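Sorting out my father's seed collection

March 17, 2022

My father kept seeds the way other people keep receipts. When he moved in with my sister last August, the seeds came to me, in two suitcases and a biscuit tin with the lid taped down. I put them in the hall closet and left them there through the winter. Last week I finally brought them out, and I have spent most of my evenings since then working through them.

He gardened on the same plot behind the house in Hemosville for 32 years. Before that he had a balcony, and before that a strip beside a parking lot that he was never given permission to use. He saved seed from all three places. He didn't buy much. When he did buy, he kept the empty packet and refilled it the next fall with his own, so a packet with a printed date on it may hold something ten years younger than the date says. I learned this from my sister after I had already thrown out one handful on the strength of the date. It was lettuce, so probably no great loss.

The first job was separating what had a name from what didn't. Most of the envelopes had something written on them, but his handwriting got smaller when he was in a hurry, and he used a mix of plant names and people's names. "Chaltu" on an envelope meant the collard greens he got from Chaltu Mamo, who had the next plot over. "Habte tall" was a sunflower from Mesfin Habte. "Habte other" I still can't place. The seeds are small and black and could be onion or leek. I called Mesfin about it and he remembered giving my father a lot of things, including a wheelbarrow, but nothing that helped with the envelope.

After names came age. The usual advice is that onion and parsnip seed is hardly worth keeping past a year or two, while tomatoes and cucumbers will go for five or more if they stay dry. Beans vary. I made three piles by what I could work out of the dates: recent, doubtful, and old. The old pile was the biggest. I didn't want to throw it out without checking, so I decided to test a little of everything I had enough of.

A germination test is simple and I'm sure plenty of people reading this have done it. You wet a paper towel, wring it out, lay ten seeds on one half, fold it over and put the whole thing in a plastic bag with the name on it. Then it goes somewhere warm. Ours went on top of the refrigerator, where there was room for 18 bags if I stacked them. I wrote the names in pencil on masking tape. I had used marker on the first few and it came off on my fingers.
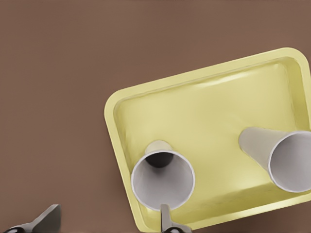 A yellow tray on a brown tabletop.

The sorting itself I did at the kitchen table in the evenings, after the dishes. I am slow at it. Bean seeds are easy to handle, and there is some pleasure in them, but carrot seed sticks to everything and I would rather not open another envelope of it. My father had rubbed most of his clean between his palms and blown off the chaff outdoors. The last couple of years he must have skipped that step, and there were whole dried flower heads folded into the paper. I cleaned what I could with a kitchen sieve. The sieve has since been replaced.

Results so far, for anyone who keeps track of this kind of thing. The collards came up in three days, nearly all of them, from an envelope marked six years back. The tomatoes did well across the board. He had one he called Jutine, which I can't find in any catalog, and I think he made the name up or got it from somebody who did. It's a flat red tomato with deep ribs, and I remember it being on the table every summer. Nine out of ten sprouted. The peppers are slower and I'm leaving those bags another week. The parsnips did nothing at all, and neither did the older onions. Two kinds of squash rotted in the bag, which may be my fault for leaving the towel too wet.

The beans were the part I cared about. There is a climbing bean he always called Yimer, after the man he first had it from, and he grew it every year I can remember. It's a brown bean with a pale ring at the eye. He cooked it with onions and too much black pepper. There were four envelopes of it in the suitcase and one in the biscuit tin. The newest batch sprouted well. The oldest gave me two out of ten, which is still two plants if I'm careful with them. I potted those up separately and marked them. I don't know that there's any real difference between the batches, but it seemed wrong to mix them before I'd seen them grow.

I asked him about the beans on the phone. He's in good health, I should say, just done with stairs and frost. He told me I should soak them overnight and I told him I already had them sprouting in paper towels. He thought this was a strange way to treat a bean. Then he wanted to know what I planned to do about poles. I said I hadn't planned anything, and he spent some time on poles.

I have a lot less ground than he did. There are two raised beds behind our building that I share with Rostislav Danko from the second floor, and he is firmly committed to potatoes in one of them. That leaves me half of the other bed and whatever I can put in pots. The Yimer beans can go against the fence. The collards will need more space than I'd like to give them. I may get eight or so tomato plants in if I'm strict about pruning, and I have never been strict about pruning.

So most of this needs to go to other people. Lộc Hà has a proper garden out past Rundora and has agreed to take some of everything, mainly so that there's a second copy somewhere if mine fails. I also put a note up at the library, where they keep a drawer for seed swaps. The librarian asked that each packet have the plant, the year and the place it was grown, and that turned out to be a useful rule for my own lot too. I bought a box of 200 small coin envelopes and have been relabeling as I go. I keep his original envelopes, empty, in the biscuit tin. Some of them have notes on the back about weather, or a phone number, and one has most of a shopping list.

For storage I've moved everything into glass jars with a little packet of dry rice in each one. The jars are in the bottom of the closet, against the inside wall where it stays cool. Some people use the freezer. I've read that it works well if the seed is properly dry first, and I'm not confident that mine is. If you have had luck with freezing home-saved beans I'd like to hear what you did.

A few things I would do differently if I were starting over. I'd read the backs of the envelopes first. I'd work on one kind of plant at a time, since switching from tomatoes to beans and back again cost me a whole evening when I lost my place. I'd also keep the window shut. A draft got into the dill on the second night and I was still finding it under the toaster yesterday.

There's one more suitcase pocket I haven't opened. It has a zipper that sticks, and through the lining it feels like corn, still on the cob. My sister says he grew popcorn for a few years when the grandchildren were small, and that would be about right for where it was packed. I'll get to it this weekend and put the results in the next post, along with the peppers.

If anybody recognizes the name Jutine, or has a guess at "Habte other," please leave a comment. I've sown a pinch of the black seeds in a pot on the windowsill and will know soon enough if they smell like onions.

Posted by Ebise Gebreyes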